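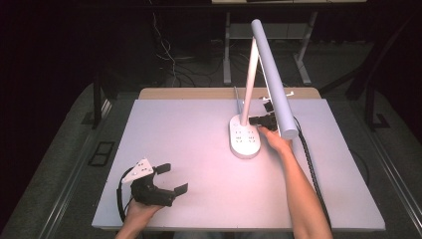 Buying hand-held grippers: questions we keep being asked

Equipment desk, Skukham site. Last tidied up in April.

Who is this page for?

Anyone at Skukham who wants to buy, borrow or budget for a hand-held gripper kit, and anyone who has to sign the form afterwards. If you want a full robot arm, you need a different page, a longer form and a good deal more patience.

What do I get in a kit?

From Asel, our usual supplier, a kit is a pair of grippers, the cables, one mounting plate per gripper and a case. The table, the things on the table and the person holding the grippers are your problem. So is the computer, which has caught out two groups so far, both of whom had read the quote.

How much should I put in the budget?

A pair costs 940 pounds before delivery. Put down more than that. Spare fingers are 47 pounds a set and you will want a set in the drawer before you need one, as they take six weeks to come and people drop grippers on a Tuesday-afternoon sort of whim. We suggest one spare set per pair for the first year.

Can I get it cheaper from Nowicki?

You can get a lower number on the first page of the quote. Nowicki sells the grippers, cables and plates as separate lines, and by the time you have added back what Asel puts in the case the gap has mostly gone. If you already own cables and plates that fit, Nowicki is worth asking. Do check that they fit. "They look the same" has cost this site money before.

Why are there so many cables?

Each gripper has its own, and each cable has somewhere it would like to be that is not where you put it. Order the coiled kind if you work close to the table and the long straight kind if the computer lives across the room. Mixing the two is allowed. Allow for clips and ties as well, which come out of your small-items money and not out of the equipment line.

Do I need a special table?

No. An ordinary wooden table with a plain pale board on top does the job, and the board can be swapped when it gets scratched. Matt is better than shiny, especially if there's a lamp involved. Please measure the table before ordering the board. We have one very nice board that fits nothing in the building, and it is free to a good home.

What about the objects? Can I charge a desk lamp to a robotics budget?

Yes, and people do. Household things such as lamps go under "task objects", with a limit of 175 pounds per project before you need a second signature. Write what the thing is for. "Lamp" on its own comes back from finance with a question mark. "Desk lamp, for handling tasks" goes straight through.

Buy two of anything you are fond of. Shops change their stock without asking us, and a project built on one particular lamp gets awkward when that lamp is no longer made.

Can I plan the work one-handed and buy a single gripper?

You can, and Asel will sell you one, but the price of a single is well over half the price of a pair. Most tasks seem to grow a second hand somewhere in the planning. If you are sure yours won't, borrow a single from us for a fortnight first.

How long does an order take?

Some six weeks from signature to box, if the form is right. Longer if the delivery address says only "Skukham", which the courier treats as a general area to drive about in. Put the room number and a phone number that gets answered.

Should the time of the person using it be in the budget?

Yes, please. It is the biggest cost and the one most often left blank. Somebody has to set out the table, do the task, reset it and do it again, and they'll need breaks. Grippers aren't heavy when you pick them up. Ask again at four o'clock.

Who pays for repairs?

The project does for the first year, then the shared pot takes over, provided the kit is on the Rultura list. Rultura is our stock system. It's slow and logs you out while you are typing, but kit that isn't on it can't be repaired from the pot, lent out or insured. Add yours on the day it arrives, before the box goes in the recycling, as the serial number you need is printed on the box.

Can I borrow before I buy?

Yes. We keep one loan pair. Book it through Rultura, and bring it back with both cables.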